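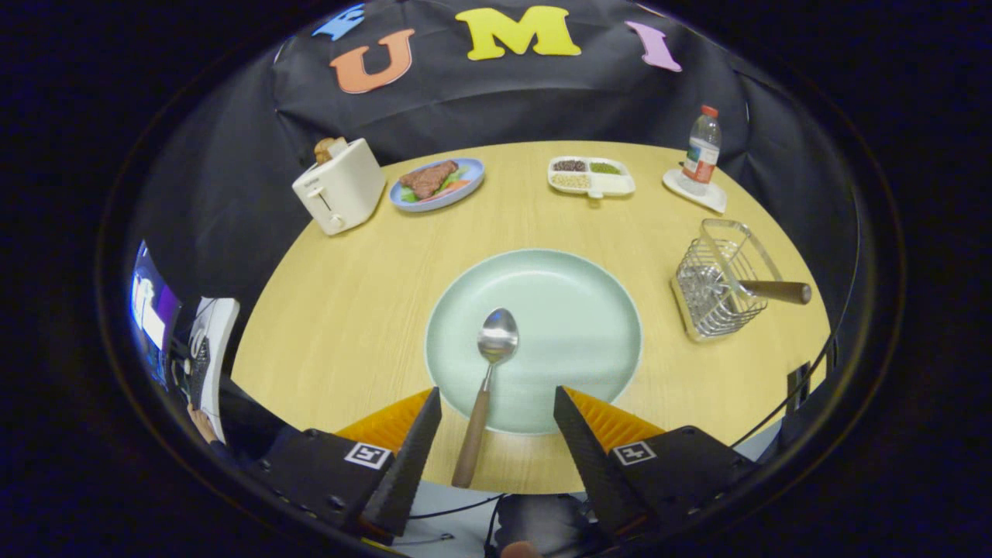 Slide 1. Table setting with the hand-held gripper, spoon and plate.

Speaker notes, "What to buy before you buy the arm." Kobina Akolgo, July 2018

Leave the slide up while people find seats. Say hello, thank the hosts, say where the coffee is.

Start with the question I get every single time: how much does the arm cost? I love that question, and I'm going to hold it until slide 4. Tonight is for the people who have to write the budget request, and the arm is the easy line on that page (you get a quote, you paste it in, done!). The lines that hurt are the small ones.

Point at the slide. Look at how much ordinary stuff is on that table. A toaster, a water bottle, a divided tray of beans and grains, a wire basket for utensils. Every bit of it is a purchase. When I wrote my first plan, for the Memham kitchen project, I had one line that said "props" and I put 35 dollars next to it. Pause for the laugh. We spent 376, and most of that was second plates and second spoons.

So, tip one: buy household items in pairs, and write down the store and the item number. Plates get discontinued. I'm serious about this one, we lost a whole afternoon driving between stores looking for one color of bowl.

Now the fingers. Go back to the slide and point at the black wedges and the orange ribbed pads behind them. These are the parts I want you to budget for as supplies, the way you'd budget for printer paper. Put them in the yearly running costs and leave them out of the one-time equipment line. At Draltus we keep five spare sets in a drawer and reorder when we open the third. If your finance office asks why a robot part is under supplies, tell them it's a tire, and you're also going to need the car.

Same with the printed square markers on the housings. Cheap, yes. Still put them on the list, with the good paper and the good glue.

Cables! Ask the room who has ever budgeted enough cable. Wait. Move on.

Hand-held first, arm second. This is the part I'm most excited about, so don't rush it. A tool you can hold lets you try the job on your own table while the big order is still in purchasing. Can the fingers get hold of a spoon with a wooden handle? What about a bottle? You'll change your mind about the table height, the lighting, maybe the whole job, and it costs you next to nothing to change it at that stage. Urkton did it in the other order and had to move a bolted-down base in October. They were very good about letting me tell you that.

Slide 4, the numbers. Walk through the three columns slowly: one-time, yearly, and people's hours. The hours column is the one everybody leaves blank. Setup for our first table came to 844 dollars before any hours went in. Let them write that down.

If someone asks about Bartoš, say we have a quote and are still comparing lead times. No prices from the stage.

Skip slide 6 if we're past the half hour. Hand out the blank budget sheet, then questions. Repeat each question into the mic.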